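Home Guides Set-up Method notes Downloads Contact

Heria Simulation Guide, Section 8: Preparing the bench scene and running the pick trials
Updated July, by the Herbridge methods group

Welcome back, and well done for getting through the installation, which we know is the dull bit. By now you should have Heria open and the Alvarado task pack unpacked somewhere sensible. In this section we'll load the bench, put everything where it ought to be, and run a first batch of trials in the way we ran ours, so that your numbers can be set beside our numbers without anybody having to squint.

A word on the method before you start. We train the picking policy on many slightly shuffled versions of one bench. The shuffling is small (a tray nudged sideways, a box turned a touch), and the policy is never told which version it has been given. We then test it on layouts it hasn't met. All the shuffling starts from a single reference layout, so it pays to get that one right, and if you only read one part of this section slowly, please make it steps 1 to 5.

Loading the reference layout

1. Open the Scenes panel and choose Bench, then Reference. The room, table and arm load first and the smaller items drop in a moment later. Give it time. On an older machine you may well be able to put the kettle on.

2. Look over the two labelled boxes. W1 is the yellow one and belongs towards the front on the left of the blue mat. W2 is the smaller dark blue one and sits further back. The labels should face you. If they don't, your view has been turned round, and pressing Home will bring it back.

3. Check that the shallow trays are on the mat, two in front and two smaller ones nearer to W2. The black module should be lying in the light grey front tray, and the tray with the raised bumps should be to the right of it.

4. Find the block with the yellow-and-black striped top near the back of the mat. We use it as the zero point for every position in the results file, so leave it be, however tempting it is to tidy it.

5. Set the arm to Ready. The gripper should hang straight down over the far half of the table with its fingers a little open and nothing between them.

Note: The shelving at the back, with its bins and cardboard boxes, is background for the trials in this section. You are welcome to hide it if your graphics card is struggling. Our own runs left it showing, and we'd gently suggest you do the same for anything you mean to compare with ours.

CAUTION: Don't save over the Reference file. Use Save As and give your copy a new name. If you have already saved over it (we've all done it, one of us twice in the same afternoon), fetch a fresh copy from the task pack and start again from step 1.

Running the trials

6. Open the Trials panel and set the number of runs to 300. Leave the shuffle setting on Small.

7. Type 39 in the seed field. Any whole number will work, but that is the one we used, and with it your layouts will come up in the same order as ours.

8. Press Start. Progress is shown at the bottom of the window. You can carry on with other work, though please don't resize the window while it's going, as this upsets the timer in the present version.

9. When the batch has ended, open the results file and look at the column headed Outcome. A run is marked "placed" only if the module has been lifted, carried to the target and let go of with the gripper clear of it.

What you should see

With no shuffled training at all, our policy managed 131 placed runs in the batch. We mention the poor figure on purpose, as it's the one to match first. Load the policy called Plain, run the steps above, and see whether you land on it. If you are a long way out, the usual culprit is a tray that was moved by accident before saving, so go back to step 3 before you go hunting through the settings. Once Plain agrees, load Shuffled and run the batch again with the same seed.

Note: Please keep both results files. Section 9 puts them side by side, and it's a nuisance to have to make them again.

Related pages
Section 7: Installing Heria and the Alvarado task pack
Section 9: Comparing two policies
Drawing your charts with Ploltov
Known problems in the present version

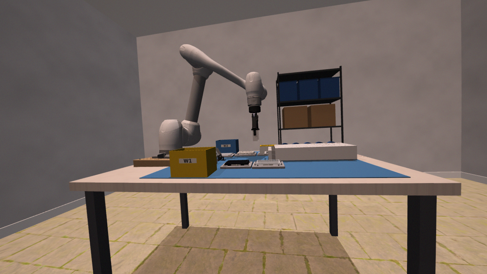 Bench scene in Heria, arm at Ready.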